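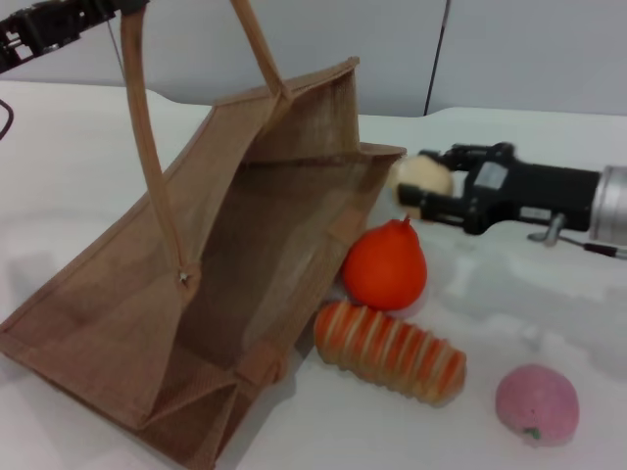
The jute bag on its side, mouth toward the right.

6/29/26

Started on the bags at last. The hall closet has been storing bags inside bags for years, and the hook gave way again on the left side, so everything came down onto the shoes. I rehung the hook with a longer screw into the stud and left the bags out.

The jute one went first on the white table. It will not fold flat anymore in the way it did when it was new. The gussets have taken a set and the base wants to point out at the corners. If it stands upright, the mouth closes up by itself and I have to hold it open with one hand while loading with the other. Laid on its side, the mouth stays open and flat items slide in along the lower panel. Books especially. Then it is tipped upright with the load already at the bottom. I have been loading it the wrong way the whole time I have owned it.

Weighed on the Mekov scale: 161 grams. I had written down a different figure in November but that was with the cardboard base insert, which has since gone soft and been thrown out. Without the insert the bottom sags under cans. With books it makes no difference, the bottom book is the insert.

Handles are stiff and stand up in an arch, a nuisance in the closet and useful everywhere else. They do not fall into the bag while it is being filled. The metal at the handle joint shows no play when I pull on it. I did the pull test the way Thodoris does it, strap in one fist, rim in the other, twist and listen. No cracking noise. The stitching inside needs a look under the lamp; one patch near the rim feels rougher than the rest and I can't tell by thumb if that is a loose thread or just the jute.

The jute sheds. Every time it moves there is a line of fine brown dust on the white surface, and the fibers get into the weave of anything knitted. No more sweaters in this bag. Wiped the table with a damp cloth, then a dry one. Vacuumed the interior with the narrow nozzle on low, going with the weave. Going across it only lifts more fuzz. The manufacturer's label said wipe only, no machine wash, and I believe it after what happened to the small one from Makris, which came out of a cold cycle the shape of a hat.

Rest of the closet, for the record, so I don't go through it again in six months:

Cotton totes. Kept the two with long handles, washed at low heat, hung by the base. The short-handled ones cannot go over a shoulder with a coat on and I never reach for them. They go to Ekene for the seed exchange.

Insulated bag. Zipper pull missing, replaced with a loop of cord, figure-eight knot, ends melted. The liner smells of fish. Baking soda overnight, lid open. Will check tomorrow.

Ukex mailers. I had been saving these for returns and have made a single return in two years. Kept the largest, flattened the rest for recycling after peeling off the plastic windows.

Clendico grocery bag, the folding one that packs into its own pocket. Good bag, poor pocket. It takes longer to get it back in than to walk to the store. Stays in the car.

Paper bags. Too many. Kept a stack as thick as the shelf lip and no thicker.

Ekene Nwachukwu came by at four for the totes and ended up staying through dinner. He thinks the jute bag should be used for the library run only and nothing else, and I can't find a fault with that. It is wide enough for the atlas. He also thinks I should stop weighing bags. He asked what I would do with the number and I said I would write it down, and I have. 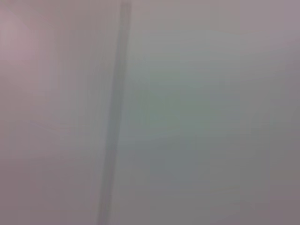 We then loaded it for the library properly. Order of loading, bag on its side: the two large flat books against the lower panel, spines toward the base; the paperbacks standing in a row on top of them; the DVD in the gap by the gusset so it doesn't get bent. Up on its base, nothing shifted except the last paperback. The trick is to lift by the rim on the underside until it passes forty-five degrees and then take the handles. If I take the handles first, the mouth pinches shut on the top row and scuffs the covers. I scuffed one. It was already scuffed, but still.

The loaded bag went past what the kitchen scale will read, so I used the bathroom scale, holding it and then not holding it. That method is poor for anything this light and I have not kept the result.

Thodoris Fragkou phoned during this about the shelf for the utility room. He has found brackets rated for 66 pounds a pair and wants to know if that is enough. For detergent and the paint cans, yes. For detergent, the paint cans and his idea of moving the toolbox up there, no. I told him to leave the toolbox on the floor. He will order the brackets anyway and bring the level, mine reads a hair off on the left and I have been correcting for it by habit. I should mark which end.

Also looked at what a replacement insert would take. The old one was cardboard covered in something shiny. I have the offcut of the thin plastic sheet from the drawer liners, and by my measurements the base needs 1,584 square centimeters if I double it over, half that if I don't. Doubled is stiffer but the fold makes a ridge. Single with the corners rounded is probably enough for cans. The corners have to be rounded or they will go through the seam, jute does not forgive a sharp corner. I will cut it in paper first. The offcut has a curl from being stored in a roll and needs a night under the dictionary.

New arrangement in the closet. Hook on the right: jute bag alone, hung by both handles, mouth open so it can air. Hook on the left: the two cotton totes. Shelf: insulated bag when it stops smelling, paper bags, one mailer. Nothing inside anything else. The door closes without being leaned on.

Spent: nothing, apart from the screw, which came out of the box of 200 I bought for the deck and will never finish.

Left over:
Look at the interior stitching under the lamp.
Baking soda out in the morning.
Paper template for the insert, then cut.
Return the atlas, it has been renewed as many times as they allow.
Ask Ekene if he wants the hat-shaped one for bulbs.
Mark the level.

Rain started after nine. Closed the bathroom window and left the one in the hall open a little for the closet. Hands still feel of jute after two washes.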